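Feb 14, 2021. Teleop demos, brown table, Isow task set

Goal for today: get the pick-and-place set past where we left it in January. Objects small + awkward. Two-arm setup, leader arms driving, wrist cams on.

Prompting is still by pointing. Person at table points at the thing, operator goes for it, no talking. Tried talking in January and the operator kept starting before the sentence was over. Pointing is slower but the starts are cleaner, I can trim them without guessing.

First object is the white fluffy brush, in its bag. Bag stays on. Keane wants the plastic in the data and I agree, half the stuff in the Brirkidside bins comes bagged anyway. Loose end of the bag is the worst part, if you grab there you get a fistful of film and the brush swings. Grab on the body.

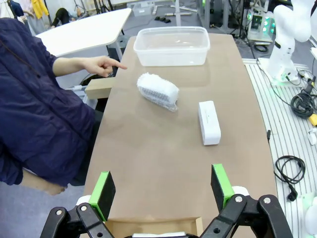
**Notes kept by R.** (teleop + data cleanup, Flerkau bench)

Things to remember for next block:

- close slow on anything bagged. Operator can't feel the film slide, only see it, and by the time you see it it's to late
- come in square to the long side of the brush. Diagonal approach looks fine on the wrist view and then one finger lands on top
- white box next to it is a bad neighbor. Either move it out a hand width or make it part of the task, don't leave it in between
- finger has to leave the table before the arm moves. Not "nearly left"

Target is 80 clean ones per object, then 20 held back for checking. Total for the set comes to over 1000 if we do every object both arms. Not going to happen this week. Going with right arm first, left arm on whatever time is left.

Clean = one approach, one close, one lift, one release. A regrasp is not clean but KEEP IT, separate folder. Deleted a bunch last month and regretted it when the policy had no idea what to do after a miss.

Reset between takes: both arms back over the far edge, grippers empty, then point. If an arm is still drifting when the finger comes down, throw the take. Clear container stays on the table the whole time, open. The cardboard box with the two foam-wrapped pieces goes left. Little white clock in front, it's for the next task (pick up, turn to face operator, put down). Clock is slick and I don't trust the edges, green pads need a wipe before we start on it.
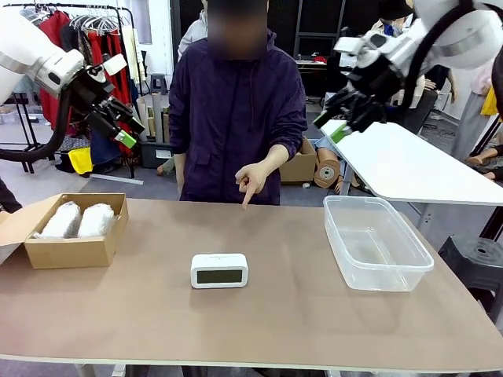
Keane read this over and asked why we don't let the operator choose the target and label it afterwards, we'd save a pair of hands and the arms would never have to wait. Also thinks three resets in a row without moving the objects is too many, the policy will just learn the spot.

Second point yes. Changing it: shuffle objects every 3 takes max, and turn the box too, not just slide it. First point no, or not yet. The pointing is the label, and if we ever want it to follow a finger we need the finger in there. Could run one block the other way and compare. Put it on the Isow list.

Open:

- operator view delay, feels worse on left arm, measure it dont guess
- decide what the goal spot for the clock is, tape mark or no tape mark
- file names, left/right is operator's left or robot's left?? pick one and write it on the bench
- ask Brirkidside if bag type matters to them

Stopping here, left arm block next session.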